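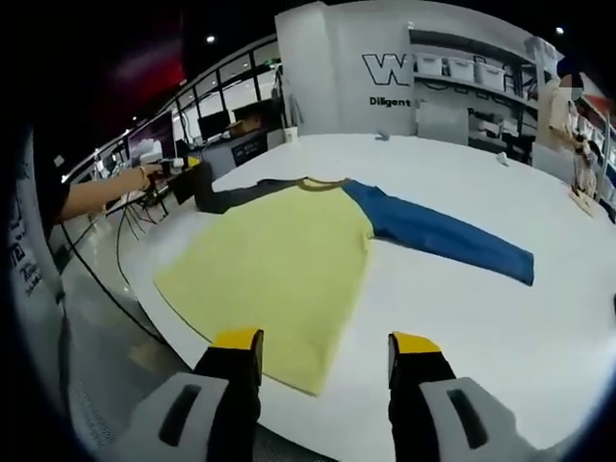 Trinidad Bravo wrote in under my last post to ask whether the Trundell hand grippers are worth the money if you only want to record clothes, and whether the fingers catch on thin fabric. She has a quote for two and has to answer by the end of September.

My short reply was yes to the first and sometimes to the second. The longer one needs a post.

We've had the Trundell kit for 8 weeks. It comes as a gripper you hold, with a camera fixed to it, a charging dock and a year of the Nimri upload service. You do the task by hand with the gripper and the recording goes off to Nimri to be checked and cut into separate runs. We have sent in 2,113 runs so far, nearly all of them shirts on the round table.

The fingers are good. The yellow tips show up well in the recordings, even against dark sleeves, and they can pick up a hem if you come in low. Ribbed collars are easy. Very thin cotton slides out about as often as it stays, and I haven't found a grip angle that fixes that.

The weight is fine for the first hour. After that I change hands or stop - my wrist gives out well before the battery does.

Nimri is the weaker half. The plan covers 500 runs a month and anything over that is billed, which the order page doesn't make clear. Checking took 5 days on our first batch and is down to two now. Rejected runs come back with a code and no explanation, so keep the code sheet open.

I also tried the Istadetti gripper at the Cesham open day. It's lighter and it closes more smoothly, but you can't swap the tips yourself.

Trinidad, I'd take one, not two, and ask for the spare tips in the same order. They charge shipping again if you add them later.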